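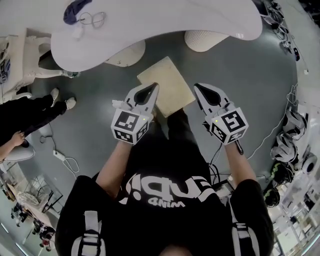
Furniture maker Bassey has begun delivery of a curved communal table to shared workrooms, following a trial that ran through August at its Pundville site. The table, sold under the name Vonura, is supplied with cylindrical stools that are stored beneath the top when not in use. The outline of the top is irregular and organic, and two of the white ribbed stools fit under it with floor space left between them. The finish is white throughout. Desks and chairs in the same room are also white, against a gray floor, which the company has kept as the standard pairing for the range.

Print this article | E-mail this article

Mon 5 October

The first order, for 60 tables, was placed by Carkach, which lets rooms by the month to small firms. Delivery is in batches and will be complete before the end of the year. Carkach has also ordered 300 stools, to be shared between the new tables and its existing desks.

Apolinar Espinoza, who manages fittings for Carkach, said the curved top was chosen after tenants complained about corners in narrow walkways. "With a rectangular table people sit at the long sides and leave the ends free," he said. "The curve gives us more usable places on the same floor area. It is harder to push against a wall, so we have had to redraw the layouts."

The redrawn layouts place the table in the open part of the room and move the desks to the sides. Power remains the main difficulty. The Vonura has no sockets in the top, and rooms without floor boxes rely on power strips laid on the floor, with cables crossing the walking area. Bassey said a version with a cable channel in the underside was being tested and would be offered as an extra. It gave no date or price.

The stools were tested to 3000 sitting cycles during the trial. Two changes were made as a result. The base ring was made thicker, and the ribs on the outer wall were set closer together to reduce marking from shoes. Stools made before the change will be exchanged on request.

The table top stands 78 cm from the floor in the standard version. A lower model is planned. Orders from firms other than Carkach will be taken once the first batches have been delivered.

Print this article | E-mail this article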